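I learned to fold a fitted sheet from my aunt, who stood behind me and moved my elbows. She never explained anything. She took hold of both my arms just above the wrist and steered, and when I stiffened up she clicked her tongue and waited until I let go a little. I was nine or so, and I remember being annoyed, and I remember that the sheet got folded.

I think of her most weeks now, because I spend my afternoons showing robots how to do things, and the argument we have in our shop – it's a friendly argument, mostly, and it has been going on since February – is whether you should take the arm by the wrist, as she did with me, or sit across the room with a controller and drive it. My colleague Mehwish Kakakhel is for driving. I am for the wrist, or at least I was, and I'd like to set down where I've landed while I still remember how I got here.

## The case for taking hold

When you put the arm in its loose mode and push it through a task with your own hands, you feel what it feels. If the drawer sticks, it sticks in your shoulder. If the elbow is coming up against the end of its travel, you get a soft, stubborn refusal, and you go around it without thinking, the way you'd go around a chair in a dark bedroom. I have taught people with no background at all to do this, and they were making usable demonstrations before their coffee was finished. Try getting that from a manual.

There's a courtesy in it too, if that isn't too grand a word. You can't ask the arm for something it can't reach, because you're right there holding it and it won't go. Half of the bad demonstrations I've had to throw out over the years came from people asking for the impossible from a comfortable seat.

The trouble is that you are in the way. Your forearm is in the pictures, your hip is against the table, and a robot that learns from those pictures may come to believe that every task includes a person in a green cardigan. You also can't very well hold two arms and work two grippers unless you're built differently from me. We tried it on the Brullard cell, a job with a tray that needs lifting from both sides, and after an hour of it I had to go and lie down on the floor of the break room.

## The case for the chair

So Mehwish set up the controllers, and with them a simulated copy of the cell, which we call Misness for reasons that go back to a typing mistake in a folder name. I resisted it for a good while. I said that a person can't teach care through a joystick, and I said it at lunch, loudly, which I regret.

What changed my mind, or loosened it, was practice. My first afternoon in the simulator I worked almost entirely from the wrist view, looking out over the right gripper, and I was hopeless. All you have is two dark fingers with a pale stripe along each, a bit of flat teal shape between them, and more teal behind that. No grain, no shine, none of the hundred little hints a real bench gives you about how near you are. I'd creep forward, stop, creep again, lose my nerve and back out. 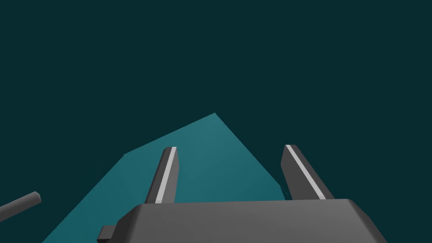
## What the wrist view teaches the teacher

I complained about it to Mehwish, and she told me, kindly, to stop looking at the shape and start looking at the gap. Keep the fingers open, get the thing you want sitting between them, and let the tips tell you which way you're leaning. It sounds like nothing. But I had spent years relying on my hands to know where the arm was, and I had never once asked what the robot could see from where it was. When it runs on its own, that view is a good part of what it has to go on. All those careful demonstrations I gave by hand, with my own eyes a yard above the table and taking in the whole room! I was using knowledge the robot would never have.

I don't want to overstate this. A plain flat-shaded world leaves out most of what makes the real work hard, and somebody who has only ever driven in Misness will get a rude surprise from a damp cardboard box. Aslı Türkmen, who ran the floor at Ersoy before she came to us, keeps a rule that new people do 80 demonstrations by hand before they touch a controller, and I used to quote her rule as proof that I was right. Then I asked her what comes after the 80, and she said the chair, of course, and the wrist view, and then back to the arm again to see what they'd been doing wrong the first time.

That's the part I'd press on anyone who is setting up a program like ours and has been told to choose. We had a visitor from Clindia who wanted a single answer for his purchasing form, and I'm afraid I talked at him for most of an hour and he left with the box still blank. If I had it to do over I'd tell him to budget for both and to spend whatever's left on time, so that his people can go back and forth. The hand teaches you what the arm can do. The view from the wrist teaches you what it has to guess at, and a good demonstration is slow and plain in just the places where the guessing is hardest.

Mehwish still thinks I come down too hard on the side of the hand, and she has a point about the cardigan, which I've stopped wearing on teaching days. We start on the tray again next week, she with the controllers and I with the loose arm, and we've agreed to swap halfway through.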